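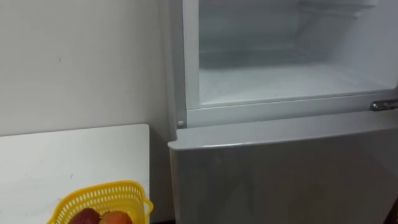 Fridge-freezers at Flostatden: questions from tenants

Which compartment is which?
The upper and lower compartments have separate doors. Check the rating plate in your own flat before storing anything, as models differ between the Gralonstead block and the older building.

How do I clean the inside?
Switch off at the wall and empty the compartment. Wipe the walls with warm water and 2 teaspoons of bicarbonate of soda, working along the ridges at the sides. Rinse with a second cloth and dry. Do not use scouring pads or bleach.

Can I move the shelves?
Yes. Lift the front edge slightly and slide the shelf towards you. Open the door fully first – a half-open door will catch the shelf. Glass shelves should be left to reach room temperature before washing.

The door does not close by itself. Is it faulty?
Usually not. Check that nothing projects past the shelf edge, then wipe the seal. If it still stands open, report it. Do not tighten the hinge yourself.

Can the door be hung on the other side?
On most models, yes. The work is done by Rianne Schouten in maintenance, room 306. There is no charge.

How long before I can load it after delivery?
Leave it upright for 2 hours, switch on, and wait until the next day.

Who do I contact about a replacement shelf?
Arvid Strömberg at the Flostatden office. Give the model number and your flat number. Shelves for Noltier models are kept in stock; Vandenberghe parts have to be ordered.

Last updated Nov 10, 2020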